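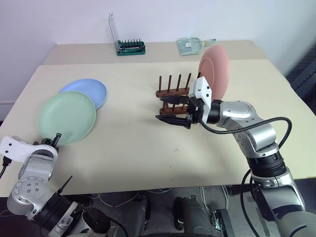 Plates, a wooden rack and a screwdriver bit set on a beige table.

March
By Siu-fong Tsai

INGVARSSON BRING THEIR KITCHEN-PARTY FOLK TO DRUKIK HALL

Folk and swing five-piece Ingvarsson will launch their second album, Clalimano, at Drukik Hall this March, and they would dearly love to see the old place full. Doors open at 7 pm, with the band on at 8 and dancing very much encouraged from the first tune.

Clalimano is a collection of 13 songs, most of them written on the road between country halls and all of them recorded live, with the fiddle, accordion and double bass in one room together. There are two waltzes, a drinking song the band have been playing at weddings for years (people kept asking where they could get it!) and a slow ballad for two voices that has become a favourite at the end of the night.

"We grew up with music where your aunty sang the harmony from the sink and somebody always had a squeezebox under the bed," says singer and fiddler Siu-fong Tsai. "I hope a bit of that has found its way onto the record – and I hope people sing along, even if they only know the chorus."

Supporting on the night are Nedico, a young duo on mandolin and guitar.

The hall holds 125, and the last launch sold out, so please book early if you can. Supper is included. Ingvarsson are also taking bookings for festivals, weddings and town dances through the winter.

Filed under: Music News, Folk & Roots, Gigs

Recent posts
Nedico announce winter house concerts
Slow session returns to Drukik Hall
Ingvarsson: songs from the back room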